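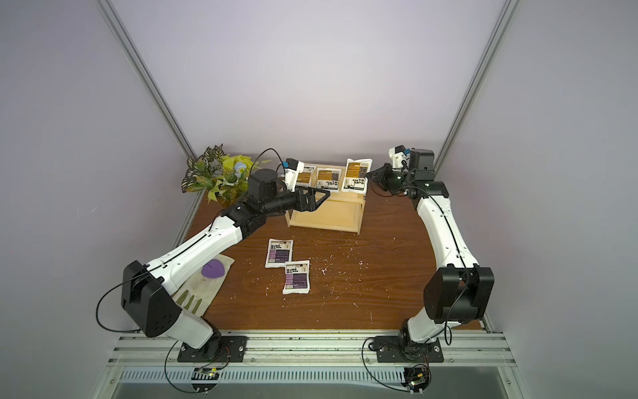 Rostam Safavi wrote to us that he had stood his packets on the bare tabletop for years and spent half his time picking them up again, and that the two-level rack was the first thing that made him want to put them away. We loved that letter! This section is for everyone starting from the same place.

Section 4: Setting Up the Ullorberg Packet Rack

The Ullorberg is a light pine rack with a slatted top and an open cubby underneath that faces you. The top is for display and for whatever you're using this week. The cubby is for backups. Sachets, sample packs, seed packets, single-serve drinks, face masks, they all work, and once you've got a row lined up along the upper edge with the labels facing out it's a real pleasure to look at.

Allow 10 minutes. You won't need tools if your rack came assembled (see Section 3 if it came flat).

4.1 Placing the rack

1. Clear the back of the table and wipe it down. Wood-grain tops hide crumbs and lint surprisingly well, so run your palm over the surface too.

2. Set the rack near the back with the open cubby toward you.

3. Press down on each corner of the top in turn. If the rack rocks, slip one of the felt pads (part 104, in the small bag) under the short foot.

4. Slide the rack back until there's 20 mm of space behind it. Any less and it's hard to get a cloth in there.

Note: If your table sits inside an open-fronted booth or alcove, leave room at the sides for your hands. Pale walls are great here, by the way. Dark print shows up beautifully against them.

CAUTION: Don't drag a loaded rack. Take the packets off first.

4.2 Loading the top

1. Sort your packets before you put anything up. Lay them flat on the table in front of the rack, overlapping a little if you're short of space, with the printed side up.

2. Group them by label color or by kind. Color is faster and looks terrific. In the photo at the start of this section, the packets with yellow-brown and dark labels are up on the rack and the ones with purple and dark labels are lying in front, and you can tell the groups apart without reading a word.

3. Give each packet a gentle shake so the contents settle to the bottom. A packet with a full base stands much better than one with a full middle.

4. Start at one end and work across. Big packets go at the ends, where they have room to lean.

5. Step back and look from where you normally sit or stand. Can you see every heading? If one packet hides another, shift it sideways now.

A slight tilt is fine. Soft packs never stand like boxes, and you'll drive yourself crazy trying to make them.

Note: Slippery foil packets can be held with a Tabrizi clip, sold separately. Slide the clip over a slat from the front and squeeze until it clicks.

CAUTION: The top is rated for 3000 g spread evenly. Don't stack jars or bottles on it. Don't put open packets of anything powdery over the slats, or you'll be cleaning the cubby as well.

4.3 Using the cubby

1. Put duplicates in flat, one kind to a pile.

2. Keep the piles lower than the opening so you can get your fingers in over them.

3. Move the oldest one to the top level whenever you use one up. We do ours on Wednesday, but any regular day will do.

4.4 The rest of the table

This is the fun part! The front of the table should stay mostly open for working, but there's no rule against a bit of life at the back. A leafy arrangement in the corner looks wonderful beside the pine. Artificial is the easy choice next to paper labels. With a real plant, use a saucer and water it somewhere else.

Small things you reach for a lot, such as a work glove or a sponge, can live toward the front on one side. Pick a side and stick with it. If the glove is stained, keep it off the rack itself, as bare pine picks up marks quickly.

4.5 Care

Dust the slats with a dry brush. For sticky spots use a barely damp cloth, wiping along the grain, and let the rack dry fully before reloading. Asalon wood balm may be used on the outside faces only. Leave the slats untreated.

Light pine deepens in color over time, a bit faster near a window. If you want it to stay even, turn the packets' places around now and then so no patch is always covered.

4.6 If something isn't right

Packets slide forward: check that the table is level, then try a clip.

Packets fold in the middle: shake the contents down again, or lay the packet in the cubby.

Rack rocks after moving: check that the felt pad is still under the foot.

A slat feels loose: unload the rack and write to Pikbridge with the number stamped under the top. Replacement slats are covered in Section 7.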